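Plakix Grip Bench: simulation pack for comparing grippers before you buy

Sold by Lorkthorpe. Page last revised 16 Mar 2019.

Every gripper vendor has a simulator now, and most of them make the vendor's own gripper look wonderful. We stock Plakix because it is less flattering than the others, but read this page before you spend money on it.

The pack gives you furnished rooms, a set of household and odd-shaped objects, and arm and gripper models you can swap between runs. You write the pick routine or use the stock one, then run the same job with different hardware. Results come out as a plain table. There is no overall score, and we asked Plakix to keep it that way.
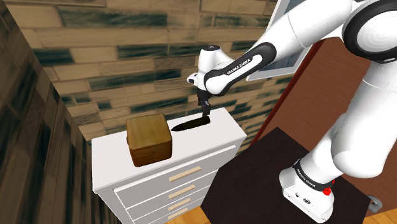

Franka Emika arm model at the chest of drawers, with a block and a flat knife-shaped object on top.

Flat objects are where we would start. A chunky block will make nearly any gripper look good, and we have seen sales decks built on little else. Something thin lying flush on a hard top forces the fingertips down to the surface, and small errors in height begin to matter. If a supplier shows you block picks only, ask for the rest.

What we doubt is contact. Friction in the pack is a single number per surface, and the default is generous. We lowered it on our own test machine and the ranking of two grippers swapped places. Plakix says that is expected. Maybe so, but a buyer who leaves the defaults alone would order the wrong one.
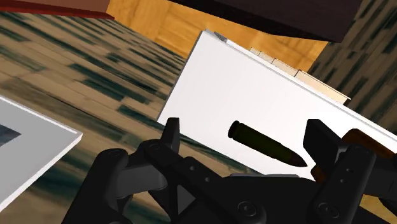
Finger geometry is the part of the pack we trust most. Links and pads follow the maker's drawings, and the wrist camera view lets you check clearance before the fingers close. With the dark cartridge over the white panel, there is a finger on either side and the pointed tip is toward the right one, so you can judge whether the pads will meet the straight casing or slide onto the taper. Try that check at several wrist angles. It tells you more than a success rate does, and it does not depend on the friction setting.

What's included
13 rooms
306 objects, with editable mass and friction
Parallel and linked-finger gripper models
Fixed and wrist camera views
Kwok controller plug-in (position mode only)

Not included
Suction cups
Soft fingers
Force control through the Kwok plug-in, promised for August

Compatibility
Wulari users need version 2 or later. The older one loads the rooms but drops the finger limits without a warning, and any results from it should be thrown away.

Price
$2,410 per seat, one payment. Updates are free for the first year. We do not sell the support plan, having found the manual good enough.

Should you buy it?
If you are choosing between grippers of the same type, it can cut your short list. If you want to know how often a gripper will drop your part on your line, borrow the gripper and try it. We rent most of the ones we sell, and the rental fee comes off the purchase price.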